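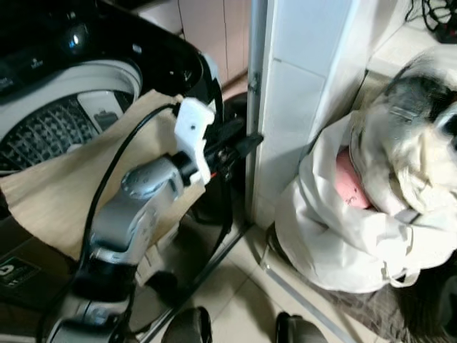

**Category: Household appliances › Laundry › Washing machines**

# Top-loading washing machine

A top-loading washing machine is a clothes washer in which the drum turns on a vertical axis and is filled through an opening in the upper panel. The type is distinguished from the front-loading (horizontal-axis) machine, in which a sealed door is set in the front of the cabinet. Top loaders may be fully automatic, with one drum for washing and spinning, or of the twin-tub kind, in which the load is moved by hand from a wash tub to a separate spinner.

## Construction

The working parts consist of two concentric vessels. The outer tub is fixed to the suspension and holds the water. The inner drum, also called the basket, carries the laundry and is perforated so that water can pass between the two. The basket wall is commonly stainless steel, less often enameled steel or plastic. The rim of the basket is usually a plastic ring, which in many designs holds a quantity of liquid or solid ballast to reduce vibration during the spin.

### Basket surface

Basket walls are either smooth or embossed. Embossed walls carry a repeated raised figure, most often a diamond, pyramid, or shallow dome; the diamond or pyramid type is shown in the machine at the head of this article. The pattern stiffens thin sheet and reduces the area of cloth lying flat against the metal during the spin. Manufacturers also claim a scrubbing effect. Bautista, in the Idosier handbook of domestic machinery, treats this claim as unproven and lists stiffness as the main benefit.

### Top panel and controls

The upper panel surrounds the drum opening and carries the lid and, in most machines, the controls. It is made in painted steel, enamel, or molded plastic. Glossy black plastic is used on many current models and shows detergent residue more readily than white. Indicator lights report power or the stage of the program. Their colors are not standardized between makers.

## Agitation

Two systems are in general use.

| System | Moving part | Typical motion |
|---|---|---|
| Agitator | Tall central post with fins | Back-and-forth strokes |
| Impeller | Low disk in the drum floor | Short turns in both directions |

The agitator leaves less room for bulky articles. The impeller gives a larger clear volume but depends on the load being spread evenly around the disk. Kaviner machines of the older pattern used a removable agitator, and the same basket could be run in either form.

## Loading

Dry laundry is placed around the drum in loose layers, without packing. Large single articles such as sheets and blankets tend to gather on one side and cause an unbalanced spin. They are best washed in pairs or with smaller items. Cloth should not be left hanging over the rim when the lid is closed, as it may be caught between basket and tub.

Articles awaiting the wash are often draped over the front edge of the cabinet. The practice is harmless with the machine at rest, provided the cloth does not cover the controls or trail near the supply cord.

## Electrical supply

Domestic top loaders are connected by a flexible cord and plug to a grounded wall outlet. General requirements are as follows:

- The outlet should be reachable without moving the machine.
- The plug is gripped by its body when inserted or withdrawn. Pulling on the cord strains the conductors at the point of entry.
- Slack cord is kept clear of standing water and of the cabinet feet.
- Extension cords are not recommended, owing to the current drawn by the motor and, where fitted, the heater.

In kitchens, bathrooms, and utility areas the outlet is frequently set in a tiled wall or pillar. Glazed tile is easily wiped and does not absorb splashes, but the cover plate must sit flat across the grout lines. Local codes may set a minimum distance between the outlet and any faucet.

The machine is unplugged before the filter is cleaned, the agitator is removed, or the cabinet is moved. Turning off the program at the panel does not isolate the internal wiring.

## Maintenance

Lint filters are emptied at intervals given by the maker. The Holtov service sheet specifies an inspection of the inlet hoses every 300 cycles and gives the procedure under item 11. Swanepoel recommends leaving the lid open after use to limit mold beneath the plastic rim, where residue collects out of sight.

## See also

- Impeller (laundry)
- Spin dryer
- Twin-tub washing machine

## References

1. Bautista, Shiela. *Domestic Machinery*. Idosier, p. 81.
2. Swanepoel, Dumisani. "Residue in vertical-axis baskets." Adams, p. 291.
3. Holtov service sheet, May edition, item 11.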